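Sirstead Facilities Help Desk
Ticket 1068
Subject: Refrigerator temperature alerts, second floor, Birkisora building
Status: Resolved
Opened in July

Reported issue
The online temperature log for the second-floor refrigerator has been sending high-temperature alerts every night between 2:00 and 4:00 a.m. The alerts clear without action before staff arrive. The department requests that the unit be inspected and, if necessary, replaced.

Initial response
The Help Desk confirmed that the alerts were being sent to the correct mailing list and that the sensor battery was reading normally. The requester was asked to place a separate thermometer on the middle shelf overnight and to report the highest reading shown in the morning. The refrigerator was to remain at its current setting during this period.

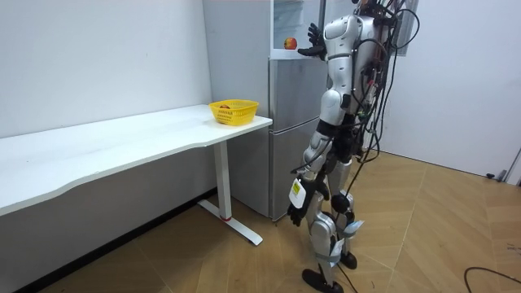 Wajid Ghauri replied that the thermometer had stayed within range all night, yet the alert had gone out at 2:10 a.m. as before. He asked whether the log could be trusted at all, and noted that his department had already thrown away food twice on the strength of these messages.

The Help Desk regrets the loss. Items should not be discarded on the basis of an alert alone while this ticket is open – please check the thermometer first.

Further investigation
The raw readings were exported from the Barredo logging service and compared with the alert history. The readings themselves were normal. Each false alert matched a single entry of 65 degrees, recorded when the sensor lost its network connection and came back online. The service was treating this placeholder value as a true reading.

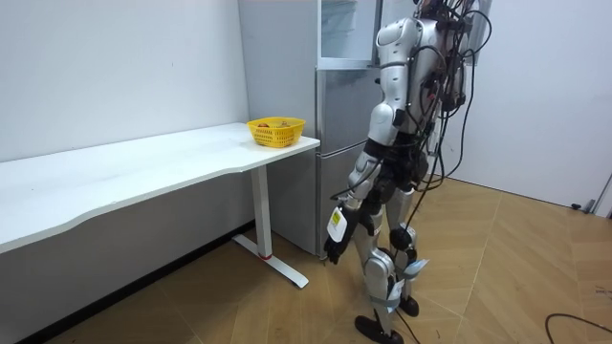 The connection losses were traced to the nightly restart of the Ferkley wireless access point on the same floor. The restart schedule had been changed during the last maintenance window, and the change had not been passed on to Facilities.

Resolution
1. The alert rule now requires 2 high readings in a row before a message is sent.
2. The first reading after any reconnection is ignored.
3. The stored log was cleared after export, as it had reached its limit of 1000 entries.

No fault was found with the refrigerator, and the replacement request has been withdrawn. Mei Iwasaki reviewed the log the following week and approved closure. If alerts resume, please reply to this ticket and include the time of the message.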